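How to use a voucher code without paying more than you meant to

Most voucher codes are there to get you to spend. I've been checking them for long enough to have gone off the whole business twice, and I still use them, but only after a bit of sums. What follows is the order I do things in. It takes ten minutes the first time and two after that.

Before you look for a code

Decide what you want and write down the price. Do this on paper or in your phone's notes, away from the shop's site. Put the delivery charge next to it. If the shop hides delivery until the last page, put one item in the basket and click through as far as you can without paying, then note the figure and close the tab.

Now check the same item in one other shop. One is enough. Hadiza Adebisi, who taught me most of this, used to check five and by the time she'd finished the thing had sold out.

You should now have two totals, both with delivery. The lower one is the price to beat. Forget the crossed-out price on the product page. A shop can call something "was £80" when it was £80 for a short spell last winter, and you have no easy way of knowing.

Finding a code that works

Start with the shop's own pages: the banner at the top, the student or key worker page if you qualify, and the small print at the foot. Then try the newsletter sign-up, which often gives a first-order code. Use an email address you keep for this sort of thing.

Only then go to the voucher sites. Be wary of any that make you click "reveal code" and open the shop in a new window. Quite often there's no code at all, only a sale that everybody gets anyway, and the site may earn a commission for sending you there. The "used today" counters tell you nothing. I wouldn't put much faith in "verified" either.

Browser add-ons that try codes for you do sometimes find one. They can also see a good deal of what you do online. Read the permissions before you agree, and if you can't follow them, leave it. 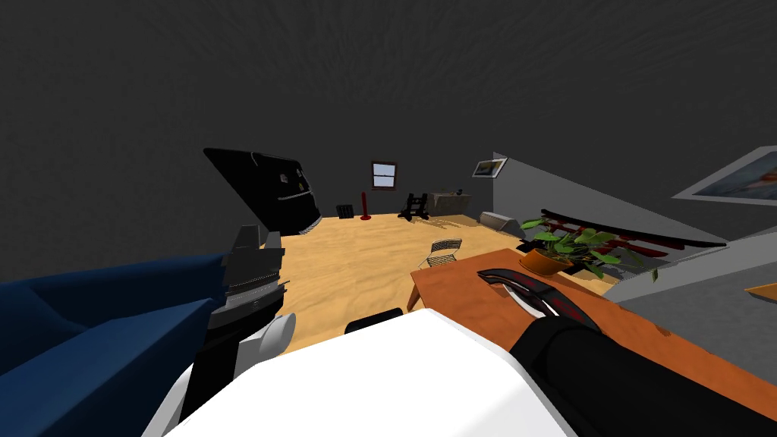

Reading the terms

Open the full terms, even if they're dull. Look for these, in this order:

Minimum spend. Check if it's worked out before or after other discounts, and whether delivery counts towards it. It nearly always doesn't.

Exclusions. Big-name brands, gift cards and anything already reduced are the usual ones. If the item you want is excluded, stop.

New customers only. Some shops go by email address, some by postal address, and some will cancel the order afterwards.

End date and time. "Ends Tuesday" can mean the start of Tuesday. Look for an hour.

Returns. This is the one people skip. If you send back part of an order and drop under the minimum spend, the shop may take the discount off your refund.

Doing the sums

Say you want a lamp from Coltthorpe at £59, and there's a code for 20% off when you spend £80. The tempting thing is to add a £21 cushion. The basket comes to £80, the code takes off £16, and you pay £64. You've spent £5 more than the lamp alone and you own a cushion. If you wanted a cushion, fine, it was a cheap one. If you didn't, the code has cost you a fiver.

It gets worse with tiered offers. A larger basket gives a larger percentage, and it's very easy to end up at £116 admiring how much you've saved. Go back to your note. If what you're about to pay is higher than what you wrote down, and you've added things to get there, take them out again.

Cashback needs the same treatment. Count it as nothing until it's in your account. Many cashback offers won't pay if you've used a code from somewhere else, so pick one. I pick the code, as I can see it come off before I pay.

At the checkout

Enter the code before your card details. Check that the total has gone down, as some shops show a green tick and change nothing.

If you have two codes, try the percentage first and note the total, then swap it for the money-off one. Few shops let you use both.

Look for boxes ticked on your behalf: gift wrap, faster delivery, a trial membership. Untick the lot.

Take a screenshot of the final page with the code showing. Merja Peltonen got her discount back from Gisumholm on the strength of one, after two emails saying the code had never been applied.

If the code fails

Type it in again by hand, without spaces. Try it signed out, then signed in. Take out anything reduced and see if it goes through. After that, ask on live chat, once and politely. They may give you another. If they don't, compare the full price with your other total and buy from whichever is lower, or leave it in the basket overnight while signed in. Some shops send a reminder with money off. Plenty don't, and the item may have gone by morning.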